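4.2 What the arm took over, and what it handed back

The training area at Benley was set up to teach an arm to handle play food, and it ended up teaching the staff a good deal about tables. Before the arm arrived, the tables in the repacking room were wherever people had last pushed them. Afterward, they were where the arm believed them to be. Ornella Marras, shift lead for the toy rental line, described her first month with it as "getting a new colleague who is very strong and can't find anything if you move it two inches."

Management at Cladaria had presented the system as relief from dull work. On paper the case was easy to make. A returned play kitchen has to be picked through by hand, item by item, with every vegetable going back to its own set. Workers rated this the most boring task in the building in our first survey, ahead of the safety videos. In our second survey, once the arm was doing part of it, several of them said they missed it. Sorting plastic vegetables had been the one part of the day when they could sit and talk.

The replacement task was watching. In interviews, people had trouble naming what they did during a run. "Minding it" was the usual answer - one packer preferred "babysitting," and asked us to note that babysitters get to use the refrigerator. The formal job title became cell attendant, and the pay grade stayed the same. Of the 90 minutes we logged in a typical block, 70 went to standing near the arm without touching anything. Attendants found this more tiring than sorting, a result that surprised the integrator and no one who had ever stood for 70 minutes.

The thin vegetables caused the most talk. A bowl gives the hand something to work with, and so does a basket with a rim. A pea pod is narrow, bumpy and close to the tabletop, and attendants learned to lean in whenever one came up. Over the study they developed a shared vocabulary for failed grasps, including "the tiddlywink" and "the polite refusal," which later turned up in the official fault log. Simão Caldeira, the technician on site, had supplied a list of 245 fault codes. By September the attendants were using 2 of them.

We read this as skill moving, with very little of it disappearing. Attendants could predict a bad grasp from the angle of the fingers well before the software raised a warning. None of this was in the job description, and the only written record of it was a sheet of paper taped inside a locker. Figure 3 shows the kind of moment at which they would stop talking and look up.

Figure 3. The hand at the left of the table, fingers closing around one end of a toy pea pod. Plate, bowl and orange basket are on the same table.
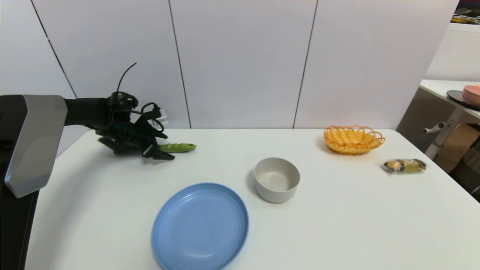
When we asked whether this looking up should count as work, the supervisors said it was part of being present. The attendants said it was the job, and that they would like it in writing before the next pay review.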